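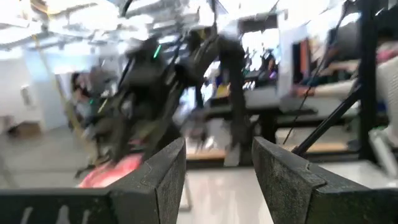
Black robot arm, moving.

Search posts
Search

Placing a death notice for my aunt this week. Writing down how it went in case anyone else in Nutovley has to do it.

Her name was Wumpini Kpodo. She worked on the post counter in Ham until she retired and then moved here to be near us. Died at home in January, after a short illness.

The funeral director offered to write the notice. We said we'd do it ourselves. They gave us a form with boxes for full name, age, date, place, close family, service details, flowers or donations.

You need the death registered before most of this can be booked. We got extra copies of the certificate on the day. Get more than you think, the bank and the pension people both wanted an original.

The paper charges by the line. Ours came to £148 with no photo. A photo was another £50 and we left it out.

First draft was too long. It had all her jobs in, and the choir, and both house moves. My cousin cut it down to family, the counter at Ham and the choir.

One thing we got wrong. Her husband's memorial card says Sep 13, 2005 and we had put the wrong year for his death in the draft. Check against something printed, don't go from memory.

We also had an argument over the list of grandchildren. Eight of them, and two are step. They all went in by first name, in age order, no labels.

The proof came by email late in the afternoon and had to be approved by the next morning. Chapel was spelt wrong. They fixed it the same evening.

Service is at the chapel on Clullico Road, then tea in the hall behind. Family flowers only. Donations to Geltness, the day centre she went to, and there will be a box at the door.

She asked for two hymns and no eulogy. We are having the hymns. Her brother will say a few words anyway, he's been told to keep it short.

Someone asked about parking. There isn't much. Use the one by the library and walk up, it takes a few minutes and the path is level.

If you knew her from the choir and would like to sing, message me. They are meeting an hour before to go through it.

Thanks for all the cards. Mum has read every one and they are up along the shelf in the front room.

Will add the notice here once the paper is out.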